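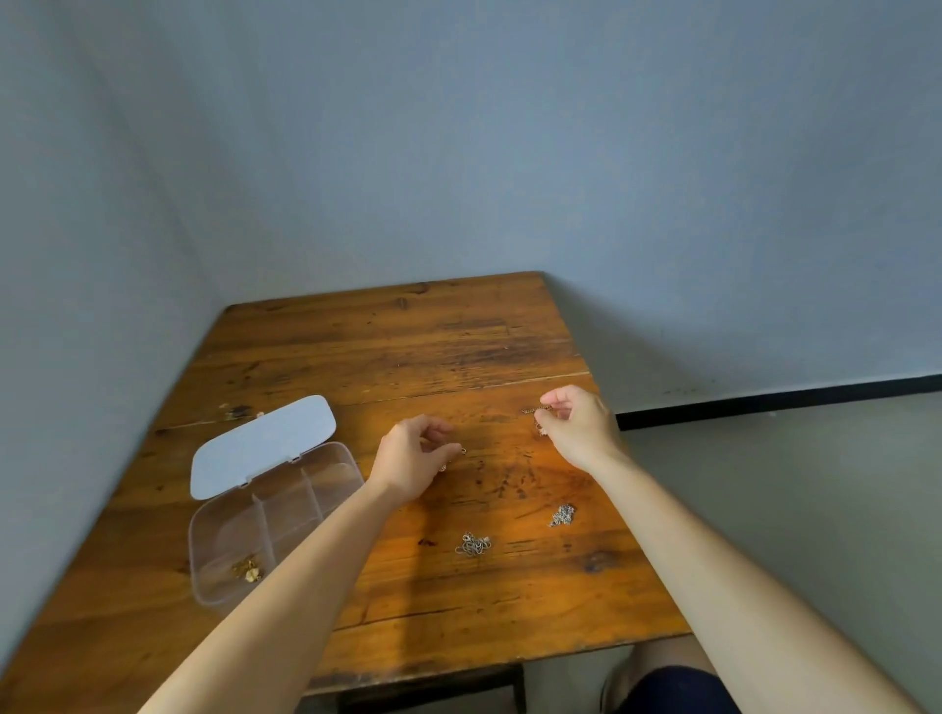

Kristaps Juška pidió que esta sección advirtiera, antes que nada, que el brazo Okton no debe entrenarse con cadena enredada: en su taller, las primeras sesiones se perdieron porque el efector final arrastraba el montón entero al intentar tomar un solo tramo. La observación se ha incorporado al paso 3.

5.2 Registro de demostraciones manuales para el montaje de cadena fina

El registro se efectúa con la cámara de cabeza Ayele, a la altura de los ojos de la persona que realiza la tarea. El brazo permanece desconectado durante todo el procedimiento.

1. Coloque la mesa contra la pared o en un rincón, de modo que no haya paso de personas por detrás de la zona de trabajo.

2. Sitúe la caja de compartimentos a la izquierda, con la tapa abierta hacia atrás. Los cierres y anillas pequeños permanecen en la caja hasta que se necesiten.

3. Deposite la cadena al alcance de ambas manos. Para las demostraciones de separación puede emplearse cadena amontonada; para las de entrenamiento del brazo, use únicamente tramos sueltos.

4. Siéntese y ajuste la cámara hasta que ambas manos queden dentro de la imagen con los antebrazos extendidos.

5. Inicie la grabación en el programa Cloter y espere la señal acústica.

6. Tome la anilla con una mano y el tramo de cadena con la otra. Mantenga los dedos a la vista de la cámara y evite cruzar los brazos.

7. Finalice la grabación y asígnele un nombre conforme al apartado 5.4.

Nota. Una sesión consta de 21 demostraciones. El programa admite hasta 470 por carpeta; superado ese número, deberá crearse una carpeta nueva.

Nota. Las mesas de madera veteada o con manchas son admisibles. Si Cloter confunde una marca de la superficie con una pieza, repita la calibración de fondo (apartado 4.3).

PRECAUCIÓN. Las anillas metálicas pueden introducirse en las articulaciones del brazo y bloquearlas. Retire todas las piezas sueltas de la mesa antes de conectar la alimentación.

PRECAUCIÓN. En talleres compartidos, la llave de alimentación quedará en poder de quien figure como responsable en la hoja de turno.

Revisión del texto: Siiri Ozoliņš, 2 de noviembre de 2021.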